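Purenley Guest Rooms, Hiltbridge
Questions about combs, cups and the dressing table
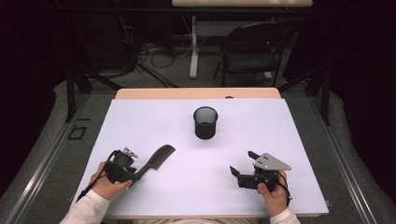
Many guests write to us before they arrive and ask what they will find on the dressing table, so I have collected the answers on one page. We keep the table simple. A pale sheet goes over the white top, and the small things for hair stay together in one container. The black mesh cup standing on the sheet is the kind we like best, open at the top and with fine holes in the side, and a black comb with wide teeth goes with it. If you are preparing a table like this at home, you are welcome to copy our way.

Is the comb new for every guest?
Yes. You may take it home with you. If you leave it in the room, we do not give it to the next person. We buy the combs from Sindell in boxes of 115, and one box is enough for us until May in a normal year.

Why do you use combs with wide teeth?
They are more gentle on wet hair, and they suit most people who have curls. If you prefer fine teeth, please ask at the desk. We keep a small number of fine combs there, in the drawer with the sewing kits.

Why a mesh cup and not a glass?
We had glasses until two years ago. Water collected in the bottom of them, and they were easy to break on the floor of the bathroom. In a mesh cup the air can pass, so a comb dries faster. The cup is also quick to clean.

How do I clean a mesh cup?
Tap it upside down over the sink first, so that dust and loose hair fall out. Then wash it in warm water with a little dish soap and an old toothbrush. Go around the base slowly, that is where the dirt likes to stay. Dry it with a towel and leave it on its side for one hour. Please do not use bleach, the black coating can become gray.

How do I clean the comb?
Pull out the hair with your fingers. Put the comb in a bowl of warm water with a few drops of shampoo for ten minutes, then brush between the teeth and rinse. Very hot water can bend a plastic comb.

Should the teeth point up or down in the cup?
We put the handle down and the teeth up. Some guests do the opposite, and it is also fine. If your comb is heavy at the top, a light cup may fall over. A flat stone or a few coins in the bottom will help.

What is the sheet for?
It protects the top from hair oil and from small scratches, and on a pale color you find a lost hairpin easily. We change it together with the bed linen. A sheet which is too long can catch on your knees when you sit down, so fold the extra part under.

Can I buy the cup?
Yes, at the desk. The plain cup is 110 and the set with a comb is 175, tax included. You can pay together with your room. We do not send by mail at the moment.

I forgot my own brush in the room. What happens to it?
We put it in a paper bag with the room number and the month, and keep it for three months. Please write to Jacobus Venter at the desk and tell him the color and the size. You pay only the postage.

Can I have a larger container for brushes and hair tools?
We have a few deep baskets from Murthy for guests who travel with more things. Ask for one when you check in, or call 917 from the telephone in your room. Please let a hair iron become fully cold before you put it in any basket or cup.

Can children use the comb set?
Of course. For small children we can give a second comb, so each one has their own.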